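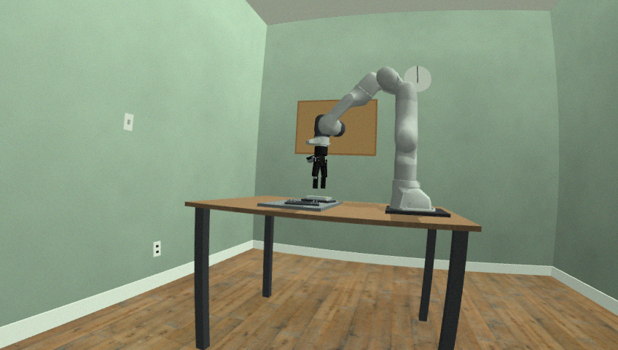
Repair mornings move to Dranden Hall

From October 2018 the furniture repair mornings will be held in the back room at Dranden Hall instead of the Hamell Road shop. The shop lease ran out in June and the new rent was more than we could meet. The hall has agreed a year at the old rate, with heating included, and there is a ramp at the side door for anyone bringing something heavy.

Opening is at ten as before and we stop taking in work at half past twelve. Please don't leave items outside the door before we open. Two chairs were left in the rain at Hamell Road over the summer and one of them could not be saved.

Wobbly tables are still what people bring most, so Samuele Fiore has written out what he tells everyone at the bench.

First, find out whether it is the table or the floor. Turn the table a quarter of the way round and try it again. If the wobble stays in the same corner of the room, the floor is uneven and the table is fine. If it follows the same leg, carry on.

Next, empty the table and turn it upside down on a blanket. Take hold of each leg near the foot and move it gently from side to side. A sound leg will feel like part of the frame. If one moves, look at where it meets the rail. On most tables made in the last few decades there is a metal plate across the corner with a bolt through it into the leg, and the nut on that bolt works loose over the years. Tighten it with a spanner until it is firm, then stop. If the bolt turns and never gets tight, the thread in the leg has gone, and you should bring it in.

Older tables have a glued joint. If there is a gap you can slide a piece of paper into, the glue has failed. Don't squirt new glue into the gap. It won't stick to the old glue, and it makes the job twice as long for whoever has to take it apart properly. The joint needs to be opened, scraped clean, glued and clamped overnight. We can do this for you, or show you how to do it if you have clamps at home.

If all the legs are solid and the table still rocks, one leg may be short. Felt pads are the easy answer and cost very little. Please don't start sawing the other legs down to match. Samuele has seen a dining table turned into a coffee table this way, and its owner was not pleased.

A few other points that come up:

Screws that hold the top to the frame should be snug but not forced. A solid wood top gets wider and narrower with the seasons, and if it is held too tightly it can split. Keep it away from radiators if you have the choice.

White rings from hot cups are usually in the polish and not in the wood. Leave them alone for a few days, as some fade. If not, we have a paste at the bench that deals with most of them.

Small holes with fine dust beneath them may mean woodworm. Wrap the piece in a sheet before you bring it, and tell us at the door so it can be kept apart from everyone else's things.

Charges

Advice is free. Small jobs are 4 pounds, including glue and screws. Regluing a table or a set of chairs is 15 pounds, and we ask for that when you drop the work off. We can't take veneer repairs or cane seats at the moment. For cane, Miroslava Prokopenko keeps a list of people in the area who do it at home, and she will pass on a number if you ask.

Uncollected items

There are still several pieces in the Hassanpour store from the spring, among them a pine bedside cabinet, a piano stool and a nursing chair with a green seat. All have tickets on them, but the phone numbers no longer work or go unanswered. If one of these is yours, please get in touch before the end of the month. After that they will go to the Rilus sale.

Clamps and timber wanted

We are short of long clamps, the sort that will reach across a tabletop. Rusty ones are fine so long as the screw still turns. We can also use offcuts of oak, beech and mahogany, even quite small bits - most of our patches are no bigger than a matchbox. Please don't bring chipboard or anything painted.

Getting there

The 66 bus stops opposite the hall. There is parking behind the building, but the spaces nearest the kitchen door belong to the nursery and need to be left clear until noon. If you have a wardrobe or anything else that takes two people to lift, ring Miroslava beforehand and she will arrange for someone to meet you at the ramp.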